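The Widow's Sofa

Hamisi Bakilana did not believe in the sofa. He had said so on the phone, and he said so again in the front hall at Ellard, while he was still wiping his shoes.

"I value furniture," he said. "I don't value stories."

"You haven't heard it yet," said Mrs. Walczak.

"I've heard it. It's always the same one with a different chair."

She took him through anyway.
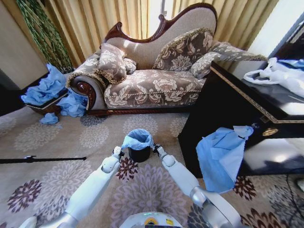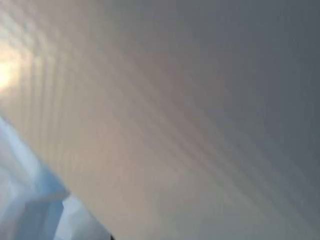 The sofa, first picture, with its cushions.

It was a handsome thing, he would give her that. The crest went up and down along the back like a child's drawing of the sea, and at the end of the arm there was a carved rosette that somebody's thumb had probably been rubbing for years. He put his own thumb on it and felt nothing in particular.

"My grandmother bought it from the Skatel estate," Mrs. Walczak said. "It's 104 years old. Whoever falls asleep on it wakes up knowing one true thing they didn't know before."

"Such as?"

"My grandmother woke up knowing her husband had sold the orchard."

"Had he?"

"That same morning."

"And she had no idea he was thinking of it. He never talked about money at dinner. He never had a man from the bank to the house."

Mrs. Walczak looked at the curtains. "There may have been a man from the bank."

Hamisi wrote "bank" in his notebook and underlined it. He had been in the business for 22 years. In that time he had met a mirror that aged you, a clock that stopped for deaths (it stopped for everything, it needed oil), and a writing desk that was supposed to have belonged to a duke who, when Hamisi looked him up, had not existed. People wanted a higher number. The story was how they asked for it without being rude.

"Who else?" he said.

"My uncle. He lay down after lunch and woke up knowing he was ill."

"How did he feel before lunch?"

"Poorly."

He didn't write that one down. He got on his knees and looked under the base rail, where the dust was, and found a paper label that said Grudari and a number he couldn't read. Grudari was good news. They had made decent frames and gone broke making them. But they had not opened their doors until well after the date she was giving him, and he told her so.

"Then it's younger than we thought," she said. She didn't seem bothered.

"A good deal younger."

"Does that change what it does?"

"It changes what I write."

She went to make tea. He measured the back and the seat and noted the depth. The house was very quiet. He had driven since five that morning, with the heater stuck on high and the window down to make up for it, and his neck hurt. He moved a cushion and sat, to test the springs. You had to test the springs. After a while he put his feet up as well, because the frame might creak under a full load, and a creak would matter to a buyer.

It did not creak.

When he opened his eyes the tea was on a tray beside him with a skin on it. His watch said he had been gone for 18 minutes. Mrs. Walczak was in the doorway with her arms folded.

"Well?" she said.

"Well what?"

"What do you know?"

He sat up and looked for his shoes, which were on his feet. "I know I shouldn't drive at five in the morning."

"You knew that before."

"I know the springs are sound."

"Mr. Bakilana."

He finished the form standing up, leaning on the notebook. He put down a fair price, maybe a little under fair, and under "Remarks" he wrote "none." She signed all 3 copies without reading them, and saw him to the door, and did not ask again.

In the car he turned the key and the heater came on high. He sat with his hands in his lap. Then he took out his phone and called his brother, whom he had not spoken to since April, and it rang for a long time.

"It's me," Hamisi said, when it was picked up. "No, nothing's wrong. I wanted to ask you about the letter. The one you said Dad never wrote."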